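4.2 Order size and the move to home delivery

The store survey covered 287 grocery shops in the two districts, Bralska and Onden, and asked owners to report orders taken by phone, by messaging app and through the Namuvero marketplace. Of these shops, 122 had taken at least one order through the marketplace in the month before the visit. The rest either sold only over the counter or took orders from regular customers by phone. We treat the second group as offline sellers in what follows, although some of them deliver.

Owners were first asked what customers order when they do not come to the shop. Packaged goods with a long shelf life came up most often: rice, cooking oil, detergent, bottled water. Fresh produce was mentioned less, and mostly by shops in Onden, where the delivery distances are short. This fits the pattern described by Esfahani and Amoah for the Chornovol wholesale district, where buyers moved their dry goods online early and kept buying fruit and vegetables in person. Shop owners gave two explanations. Customers want to choose their own produce, and the shop has to absorb the cost when an item is refused at the door.

The second point matters for small orders. Under the marketplace rules in force at the time of the survey, a refused item was credited to the customer in full and the delivery fee was not returned to the shop. A single refused item could therefore remove the margin on the whole order. Several owners in Bralska had responded by setting a minimum order for produce, and others had withdrawn fresh items from their listings altogether. We do not have order-level records for these shops, so the effect of a minimum on sales can't be estimated from our data.

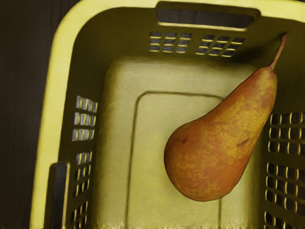
Figure 3. A single pear in a yellow plastic basket (computer rendering).

Delivery arrangements also differed between the districts. In Onden most online sellers used a family member or a shop employee, usually on a motorbike, and did not charge separately for the trip. In Bralska the larger shops relied on marketplace couriers, who collect in the late morning and again at 5 p.m. Owners who used couriers reported fewer complaints about late orders but more about missing items. Helmy reports a similar trade-off for pharmacies, where handing the order to a third party made it harder to settle who was responsible for an error.

Payment followed the same split. Cash on delivery was accepted by nearly all shops that used their own staff, while courier orders were mostly paid in advance. Waiting times for marketplace payouts were raised as a problem by owners with little working capital, who wait up to 3 weeks and in the meantime buy stock on credit from wholesalers. Llanos and Kordestani argue that payout delays of this kind keep small sellers from listing their full range. Our interviews are consistent with that view, but we did not ask about it directly in the questionnaire, and the comments come from owners who brought it up themselves.

Section 4.3 turns to pricing and compares shelf prices with listed prices for the goods sold through both channels.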